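Flarus Recipe Notes

Hi! I'm Siham El Ouafi, and Flarus is my pile of handwritten soup and porridge recipes, typed up so other people can search them. There are 1641 recipes in it right now. Most came from notebooks lent to me by families in Sakstead, and a smaller batch came from Prinska, where people put dill in nearly everything (I'm a fan).

What's inside

You get one folder per town and one plain text file per recipe. Every file has the title, the ingredients, the steps, and whatever was scribbled in the margins. I kept the margins because they're the best part — "too salty for Dad" tells you plenty about a soup.

Spelling is left the way the cook wrote it. If you want the cleaned-up version, look for the file with "tidy" at the end of its name.

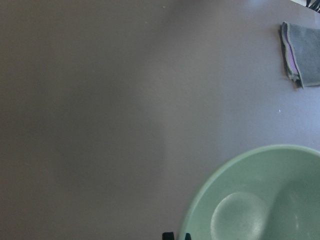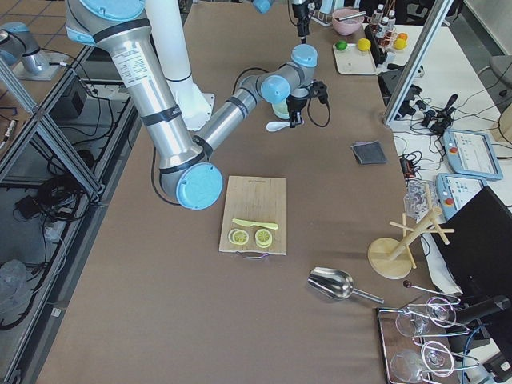
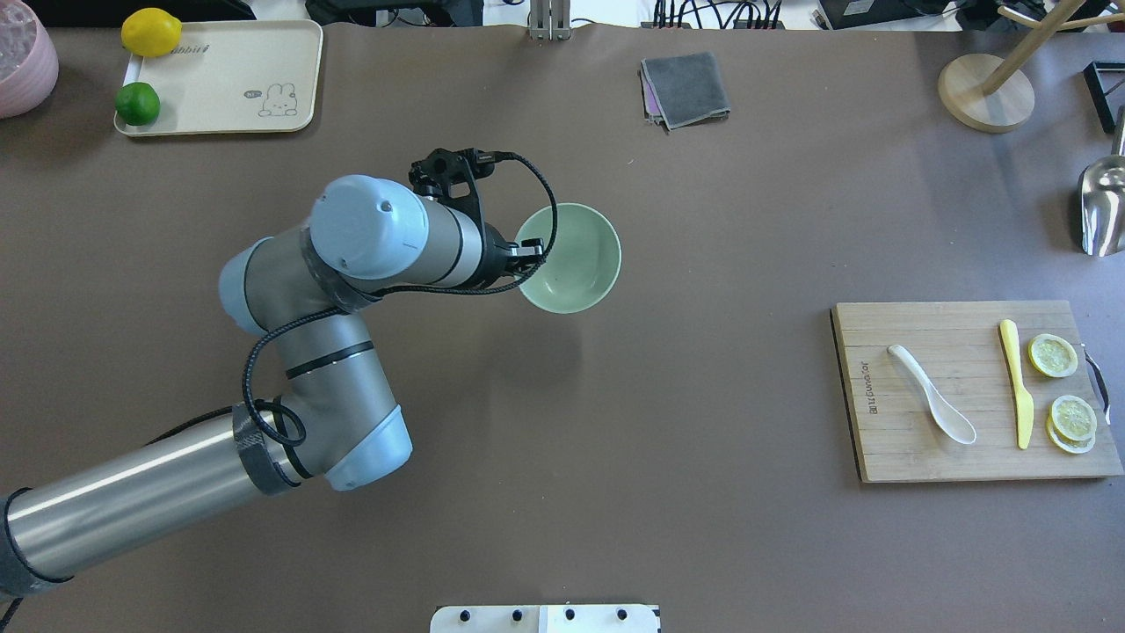
Reading time: 3 minutes

Measurements

This is where it gets messy. A "cup" in the Sakstead notebooks can mean 4 different things, depending on whose kitchen it was, so I left the original word and put my best guess in milliliters next to it. Please treat the guesses as guesses! Nahom Bogale cooked his way through 90 of the recipes in June and fixed a lot of them, especially the barley ones. Those are marked "checked" on the first line.

Known problems

Oven temperatures are missing from most of the Prinska files. A few recipes appear twice under different names, and I haven't decided which name wins. The Fortin notebook got damp before I ever saw it, so its last pages have gaps, marked with three question marks.

Using it

Cook from it, print it, do word counts on it, whatever you like. Just keep the family names with the recipes if you share them. If you spot a mistake, open an issue and tell me the file name and what you think it should say.

Last updated 15 September 2021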